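Can a robot arm strip a desktop PC for parts yet?

Asked in Workshop & Repair, December

I look after refurbishment at Skullton, a small shop that takes in old office towers, mostly Dell. We have 300 in the store room. Skorkley has offered to quote for an arm that would do the teardown. The part I care about is the middle of the job, with the side panel off and the processor out of its socket. Is that realistic, or should I ask again in a few years?

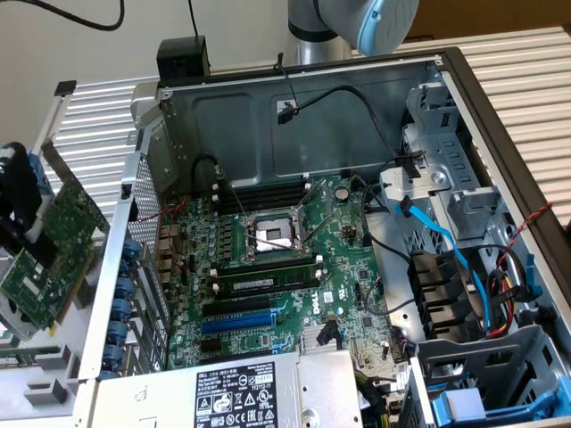 Answer 1 (accepted)

Partly. We trialled an arm at Isenell for 4 months on similar towers. Anything with a large plastic tab, such as a drive carrier, it managed on most attempts. Memory was acceptable once we had taught it where the end latches were. The processor was the weak point. Lifting it out is one thing, but a slight tilt over an open socket can bend a pin, and then the board is scrap.

Give the arm a fixed place to put each part down. A moulded tray beside the chassis works well.

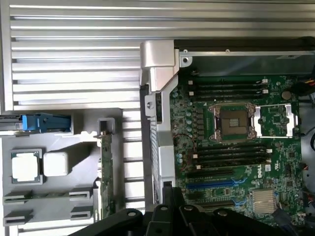 Processor in the tray pocket, socket open on the board.

Loose cables were our other problem. SATA and power leads never lie the same way in two machines, and camera positioning did not solve it for us.
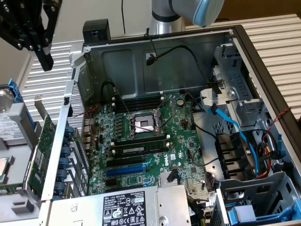
We ended up with a person clearing cables first and the arm doing the repeat work after. Cycle time was 5 times that of a trained technician.

Answer 2

Shirazi do a fixed jig that might help. Haven't used it.

Answer 3

No. Hire 2 people.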